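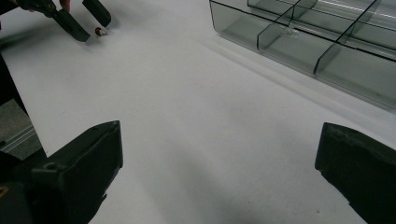
Hidayat opens table room for small parts sorting

2023-07-02

The Hidayat hobby center has opened a sorting room where members can go through tins and drawers of small parts at a proper work surface. The room has grey carpet and tables topped with smooth white sheets, so that caps, nuts, beads and other little pieces show up clearly.

Anisa Liew, who runs the center, said members had been asking for the space since May. "People were doing this on their kitchen tables and having to clear up before dinner," she said.

The first job is a donation of 100 mixed bags from Plodby, a craft store that closed its back room this spring. Fikri Pattinasarany and Prasetyo Kusuma are in charge of the sorting. Pieces that belong to a set are kept together, and the rest go into trays by size.

The room is open from 2 to 5 p.m. and seats 8 people. Members can bring their own tins. Sorted parts will be offered first to the center's model and jewelry classes, and anything left over will be sold at the front desk. Places can be booked with Ikhsan Mangundap.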